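**PRESS RELEASE**

**Planton opens its Greno test hall to visitors for a day of bin-picking demonstrations**

*Greno, 2026-07-21* - Planton, the materials handling research company, welcomed guests to its Greno test hall for an open day on robotic picking of mixed goods. Visitors from warehousing, mail-order retail and technical education watched a robot arm at work over open metal bins and spoke with the engineers who run the station.

The open day was organized jointly with Mudard, which operates order fulfillment sites for small and midsize retailers and has been Planton's partner on the Kudo program from its start. Kudo is concerned with the handling of goods that arrive in no particular order, in shapes and materials that were never designed with automation in mind. The program is now in its second phase.

"Our guests know the problem well, as they deal with it on every shift," said Ayantu Tufa, head of the Greno test hall. "We wanted them to stand at the station and see the work as it is done on an ordinary day, with ordinary bins and ordinary items. They asked direct questions and we tried to give direct answers."

The visit began with a short introduction to the hall and its safety rules. Guests were then divided into groups of no more than 20 and taken to the picking station, where each group stayed for two rounds of the demonstration. Items were placed in the bin by the visitors themselves during the second round, in any position they chose.

The items used at Greno are selected to place different demands on the gripper. Rigid boxes offer flat faces but may lie close against a wall. Bent or hollow plastic parts can be approached from several directions, some of them unsuitable. Fabric changes shape when it is touched, and small parts near a corner leave little room for the fingers.
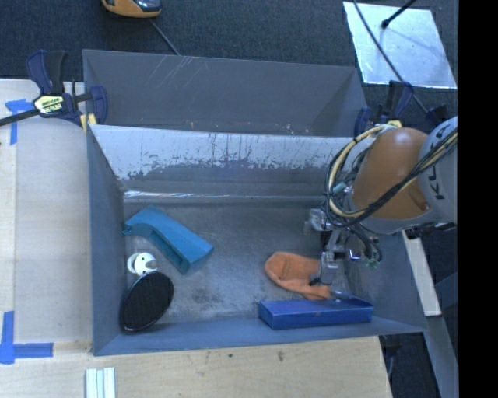

*The robot arm reaches into the front bin at the Greno test hall, with its gripper at an orange fabric item.*

Several visitors from Mudard sites took an interest in the bins. Planton has chosen to work with used metal bins in the Kudo program, on the grounds that containers in daily service are scuffed and scratched and reflect light unevenly. A system that has been developed only with clean containers must often be adjusted again after delivery, at the customer's expense. Engineers explained how the station is set up and how the position of each bin is checked before a session begins.

A second topic was the treatment of failed picks. Planton records unsuccessful attempts in the same way as successful ones, and the engineers showed guests how such attempts are reviewed. A dropped item, an item pushed against a wall and an item gripped at an unsuitable point are treated as separate cases. According to the project team, this review takes up a large part of the working week at Greno and has led to most of the changes made to the picking software during the present phase.

"We prefer to show a missed pick and discuss it," said Tufa. "Someone who is deciding whether to put a system like this on a packing line needs to know where it has trouble. Fabric is still harder for us than boxes, and I said so to every group."

After the demonstrations, visitors attended a discussion on staffing and training at sites where robotic picking is being considered. Representatives of Mudard described their own preparations, which include new instructions for line supervisors and a revised layout for the area where bins are handed over. Mudard stated that it intends to use robotic picking first for returned goods, where the mix of items is greatest and the work is difficult to schedule. No site has yet been named for this first installation.

Teachers from technical schools in the region took part in a separate session on practical training. Planton offers three student placements at the Greno hall each year, with a duration of one semester. Students assist in preparing items, supervise recorded picking sessions and write a report on a question agreed with their school. Applications for the coming year will be accepted through the end of August and should be submitted by the school on behalf of the student.

Planton plans a further open day for visitors who could not be accommodated on this occasion - requests for places exceeded the capacity of the hall. The date will be announced to registered parties in writing. The program will be similar, with more time reserved for the station itself in response to comments from guests. Companies wishing to bring their own goods for a trial may propose up to two items per visit. Items must be dry, unbreakable and free of sharp edges, and must reach the hall before the day of the visit so that they can be inspected.

Planton and Mudard wish to thank all those who attended, and the staff of the Greno hall who prepared the station and guided the groups.

**About Planton**

Planton develops and tests methods for the automated handling of mixed goods. Its Greno test hall is used for long-term trials with partners from logistics and retail, and for the training of students and operating staff.

**About Mudard**

Mudard provides storage, order fulfillment and returns processing to retailers. It contributes working experience and requirements from its sites to the Kudo program.

**Press contact**

Planton Press Office, Greno test hall. Interview requests and inquiries about the next open day may be addressed to the press office in writing. Reproduction of this release is permitted free of charge with mention of the source.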